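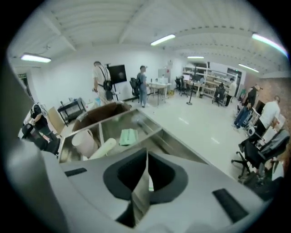
The divided steel tray, with a cup and a mint-green item in it.

Fouzia Lashari has run the shared workroom at Coltine for 3 years, and most of the questions she gets are about cups.

"People will spend all morning getting a measurement right and then leave a mug on top of the printer," she said. "I don't mind the mug. I mind looking for it."

The room is long and white, with fluorescent lights overhead and low worktables toward the back. Lashari's part of it is the stainless steel unit with the dividers. She asked for it in June, when the firm moved over from the Warraich building, where 20 people had shared one plastic bowl.

"It was a terrible bowl," she said. "Everything slid to the middle. Spoons, lids, somebody's badge once."

She likes the dividers because they settle arguments. A cup goes in one part, and whatever you wiped the table with goes in another. She wrote the rules on a card, took the card down after a month, and says things have gone on much the same without it.
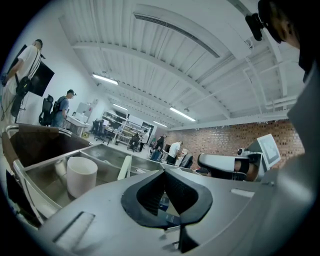
A white cup in the nearest compartment, with desks and shelving farther back.

The shelving was harder. It holds equipment and boxes, and for a while it held whatever people were not ready to throw out. Lashari and a colleague from Drirneo, the team that uses the far tables, went through it over two evenings and filled 30 bags.

"Cables, mostly. And packing foam. We kept every bit of foam for years in case something had to go back to the supplier. Nothing went back."

Asked whether the engineers resent being tidied, she thought about it for a while.

"One or two. I never touch what's on a desk. If it's on a desk, it's yours. If it's in the sink, it's everybody's, and I'll move it."

She spends 20 minutes on the room at the end of the day. Chairs go back to the tables first, then she does the steel, which shows every mark under those lights. She dries it with a cloth and leaves the cups until last.

Next she wants a second set of shelves. Coltine has said it will look at the cost.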